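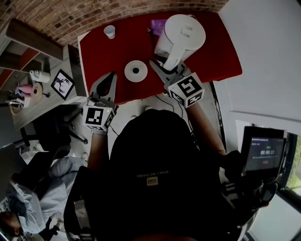

How often does the Skistero need descaling?
Run a descaling cycle every 41 brewing days, or sooner if the scale light comes on. In a hard water area, use the filter cartridge as well and keep to the same interval.

Section 3. Descaling and first brew after cleaning

This section covers the Skistero drip coffee maker with the standard tank. If you have the Asfaw thermal model, the steps are the same, but leave the carafe lid off until the rinse is finished.

Before you start

Use Julik descaling powder or plain citric acid. Do not use vinegar. It leaves a smell in the silicone hoses that can last for weeks.

One cycle takes 11 minutes for the descaling pass and the same again for the rinse. The machine must be plugged in for both, and it should not be moved once the pass has begun.

CAUTION: The water leaving the spray head is close to boiling. Keep the lid closed and keep children away from the counter.

Descaling

1. Switch the machine off and let it cool. Take out the filter cartridge if one is fitted and set it in a cup of clean water.

2. Fill the tank with 680 ml of cold water. The small mark on the inside wall, below the word MIN, is at this level.

3. Add one sachet of powder and stir with a plastic spoon until it has dissolved. Undissolved powder can block the inlet screen.

4. Put the empty carafe on the plate. Leave the paper filter out of the basket.

5. Hold CLEAN for 3 seconds. The light turns amber and the pump starts. It will stop and start several times during the pass - this is normal.
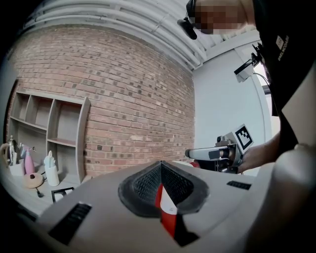 6. When the light goes off, pour the contents of the carafe down the sink. Rinse the carafe and the basket under the tap.

7. Refill the tank with fresh water to the same mark and hold CLEAN again. If the water in the carafe is still cloudy at the end, repeat this step.

8. Refit the cartridge and push it down until it clicks.

Note: If you stop a pass early, the scale light stays on and the day counter is not reset. Empty the tank and begin again from step 2.

First brew

Brew one full carafe of plain water and discard it. After that the machine is ready for coffee. A slight drop in brewing noise is common after descaling.

If the light comes back on

Check the inlet screen at the bottom of the tank. Lift it out with your fingers, hold it under running water and press it back in with the flat side up. If the light still comes on within a day, the flow sensor may need replacing. The part is sold through Forkach under the heading Tank and Pump.

Section revised Nov 23, 2020 by Gwawr Hughes. Replaces the loose sheet packed with earlier machines.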